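Progress report to the Lukent Fund, 5/8/26
Project: the Astar stories (a novel in linked parts)
Prepared by Hala Metwally

Dear Omprakash Kashyap,

Thank you so much for your kind note in April, and for being so patient with my handwriting on the last form (I've typed this one, you'll be glad to see!). There is a fair bit to tell you.

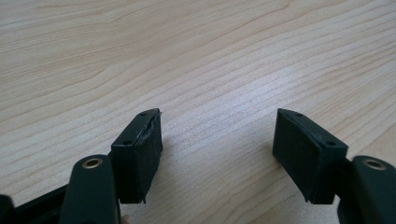
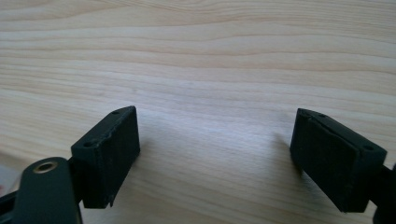

Pale wood grain, two views.

The first part is now drafted in full. Chapter 1 came out at 2564 words and chapter 2 at 3286, a good deal longer than I'd planned, mainly on account of Lodhi, the ferryman's son, who was meant to have a single line and now won't stop talking. I've let him stay for the moment. Chaimae Naciri has read both chapters and likes him very much, though she feels the crossing to Wusden goes on too long, and I'm afraid she's right.

My real trouble is still with Astar herself. I know what she does in every chapter but not always what she wants, and so I've been writing her letters to her sister, which won't go in the book but have helped me hear her voice. She's crosser than I thought, and much funnier.

Radwa Salem very kindly arranged the reading evening, and the 40 booklets we printed from your grant all went. Abdelilah Kabbaj has agreed to look over the sailing passages, where I have been bluffing rather badly.

Next I'll be cutting the crossing and starting on the second part. No change to the budget, and the receipts are enclosed.

With warmest thanks,
Hala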